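Inicio | Galerías | Pinzas | Cámaras | Taller | Contacto

Galería: una tarde de platos con las pinzas de mano

4 de noviembre de 2025

¡Por fin subo esto! Llevaba desde febrero prometiendo una entrada sobre las almohadillas y siempre se me colaba otra cosa. En Drestier tenemos ya montadas las dos versiones de la pinza de mano, la de dedo liso (la que heredamos del proyecto Sopacua) y la de dedo calado con almohadilla estriada, y me apetecía compararlas fuera del banco de pruebas, en una cocina de verdad, con vajilla de verdad y con el fregadero al lado.

La idea era sencilla. Pilas de platos y cuencos mezclados, 13 agarres con cada juego de almohadillas, siempre por el borde, y apuntar en la libreta qué se movía y qué no. Yo venía convencida de que lo difícil iba a ser el peso, y no, lo que más guerra da es el borde - cada pieza tiene una curva distinta y el dedo tiene que adaptarse a dos o tres a la vez.

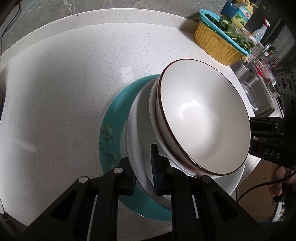 Con las almohadillas azules estriadas me quedé mucho más tranquila que con las lisas. De los 13 agarres se me resbalaron cuatro, y con las lisas fueron ocho (una tarde larga, ya os lo digo). Las estrías muerden bien la loza esmaltada, sobre todo si entras con el dedo un poco inclinado y cierras despacio. Si cierras de golpe, el cuenco de arriba se ladea y ya vas persiguiéndolo por la encimera.

Lo que me sigue sin convencer es coger dos piezas a la vez. El dedo calado cede, que para eso está, pero cuando aprieta el borde del plato hondo y el del cuenco al mismo tiempo reparte la fuerza como le da la gana. A veces sube todo junto y tan contenta, y a veces el plato se queda atrás. Tengo que probar con una almohadilla más larga, o quizá con los pasadores un poco más duros, que los de ahora los noto con holgura.

Del manejo, poca queja. El cable negro sí molesta: en cuanto trabajas con una pinza en cada mano te obliga a pensar por dónde pasas el brazo, y yo soy de las que se enredan. Clistholm me ha recomendado una brida a la altura de la muñeca, la probaré. También bajé seis milímetros el tope de apertura y con eso entro mejor entre plato y plato, aunque pierdo algo de margen con los cuencos anchos.

Para la próxima galería quiero repetir la misma serie con la vajilla recién enjuagada - ahí sospecho que las lisas se van a hundir del todo - y de paso meter vasos, que me dan bastante miedo. Si alguien ha probado silicona más blanda en dedos de este tipo, que me escriba, ¡me interesa muchísimo!

Entradas recientes
- Cambiar los pasadores sin perder ninguno
- Jundotance: primeras impresiones del controlador
- Dedos lisos de Sopacua, seis meses después
- Bridas, cables y otras peleas
- Qué cámara pongo en la muñeca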